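Geetha Kurian @geetha_plans

1/ 호텔방 협탁 과제 플래너를 고치면서 든 생각을 타래로 정리해 둡니다. 결론부터 쓰면, 요즘 제 업무 시간의 절반은 유선전화기 코일 코드가 가져갑니다. 21세기에 이런 문장을 쓰게 될 줄은 몰랐네요.

2/ 환경은 단순합니다. 벽 구석, 둥근 나무 협탁, 그 위에 전화기. 논문에 쓰면 한 줄이고 플래너 로그로 보면 소설 한 권입니다.

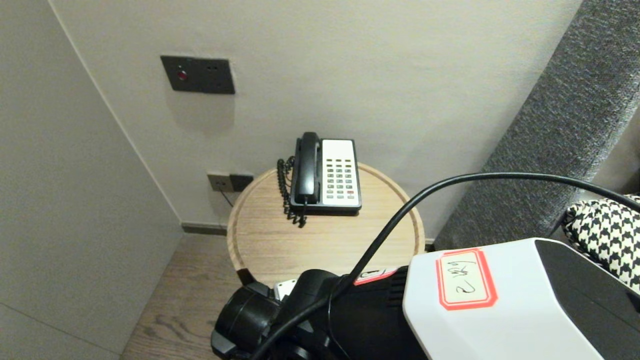
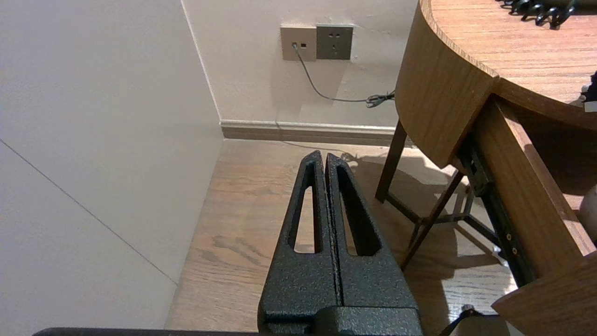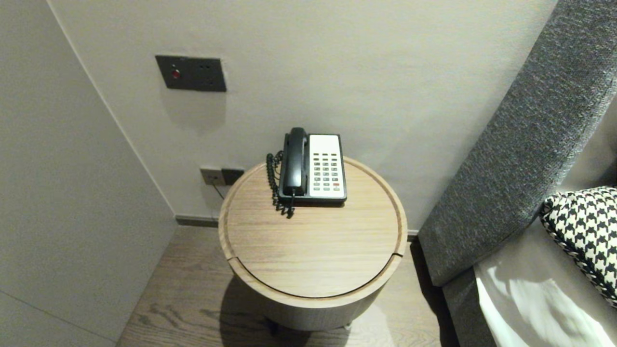
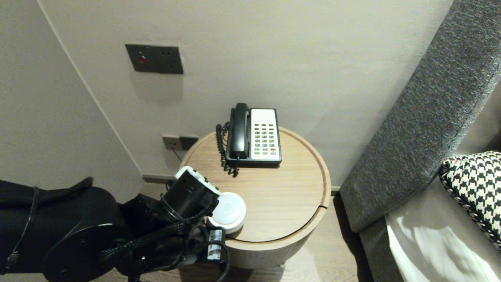 3/ 첫 번째 문제는 코드. 두 번째 사진은 손목 카메라인데, 전화기 쪽 정보라고는 상판 위로 보이는 검은 나선 정도입니다. 깊이 추정은 이걸 보고 어떤 때는 상판의 일부, 어떤 때는 허공이라고 합니다. 둘 다 자신 있게 말한다는 게 제일 얄미운 점.

4/ 그래서 충돌 맵에 코일이 나타났다 사라졌다 합니다. 플래너 입장에서는 장애물이 순간이동을 하는 셈이라, 경로를 다시 짜고, 또 다시 짜고, 그러다 타임아웃. 로그 마지막 줄은 늘 "no valid plan". 저도 그런 날이 있으니 이해는 합니다.

5/ Stijn Hermans는 처음부터 "코드 주변을 크게 부풀려서 막아 버리자"는 쪽이었어요. 해 봤습니다. 안전해졌습니다. 너무 안전해져서 팔이 협탁 근처에 가지를 않더군요. 충돌률 0퍼센트, 성공률도 0퍼센트. 발표 자료에는 앞의 숫자만 넣자는 의견이 있었습니다(제 의견).

6/ 두 번째 문제는 협탁의 테두리. 머리 카메라 사진을 보면 상판 가장자리에 턱이 있죠. 평면 피팅 코드가 이 턱을 통째로 무시했습니다. 파라미터 이름이 plane_tolerance였고, 기본값이 정말 너그러웠습니다.

7/ 턱이 없다고 믿는 플래너는 물체를 상판 위에서 낮게 밀어 바깥으로 빼려고 합니다. 시뮬레이터에서는 우아하게 미끄러졌어요. 시뮬레이터의 협탁에는 턱이 없었으니까요. 그 모델 만든 사람이 접니다. 넘어갑시다.

8/ 수정은 두 가지. 상판을 원판과 고리로 따로 피팅하고, 고리 위를 지나는 구간에는 최소 높이 제약을 겁니다. 네 번째 사진처럼 그리퍼가 앞쪽 가장자리를 넘어오는 자세에서는 이 제약 하나로 후보 경로가 확 줄어듭니다. 줄어든 게 좋은 겁니다. 원래는 나쁜 경로를 2,000개씩 샘플링해 놓고 뿌듯해했거든요.

9/ 코드 쪽은 Muchen Shen이 짠 임시 메모리로 버티고 있습니다. 한 번 본 가는 물체는 다음 5프레임 동안 안 보여도 거기 있다고 칩니다. 아기들이 배우는 대상 영속성을 우리는 YAML로 배웠습니다.

10/ 대신 부작용. 코드가 흔들려서 자리를 옮기면 맵에 유령 코드가 남습니다. 로봇이 없는 코드를 정중하게 피해 가는 모습을 보고 있으면 어디까지가 버그고 어디부터가 예의인지 모르겠어요.

11/ 세 번째는 지연. 인식 결과가 제어기에 닿기까지 125ms 넘게 걸리던 구간이 있었습니다. 범인은 시각화 노드. 제가 디버깅하려고 켜 둔 창이 제가 디버깅하던 문제를 만들고 있었습니다. 1월부터요.

12/ Kjell Fjeld가 프로파일러를 돌리고 메신저에 한마디만 남겼습니다. "창 닫아요." 닫았습니다. 빨라졌습니다. 회의는 그래도 예정대로 했습니다.

13/ 카메라 얘기도 하나. 머리 쪽 시점과 손목 쪽 시점을 합칠 때, 지금은 전화기는 머리 카메라를 믿고 협탁 아래쪽과 다리는 손목 카메라를 믿습니다. 신뢰도 학습 같은 멋진 건 없고 if문입니다. Abílio Guerreiro가 코드 리뷰에서 "이건 휴리스틱인가요, 체념인가요"라고 물었는데 아직 답글을 못 달았어요.

14/ 질문 주신 분들께 한꺼번에. 플래너는 사내에서 Ilolix라고 부르는 물건이고, 공개 계획은 없습니다. 재현용 로그는 27개 에피소드로 추려 뒀는데 주석이 거의 제 혼잣말이라 청소부터 해야 합니다. "여기서 왜 이래" 같은 걸 라벨이라고 올릴 수는 없어서.

15/ 무선전화기로 바꾸면 되지 않냐는 분도 계셨는데, 네, 저도 첫날에 제안했습니다. 과제 정의서에 '유선'이라고 굵은 글씨로 박혀 있더라고요.

16/ 남은 할 일: 유령 코드에 만료 시간 넣기, 고리 피팅이 턱을 놓쳤을 때 조용히 넘어가지 말고 경고 띄우기, plane_tolerance 기본값 바꾸기. 마지막 건 한 글자 수정인데 다른 과제 테스트가 줄줄이 깨져서 PR이 아직 열려 있습니다. 리뷰 환영해요.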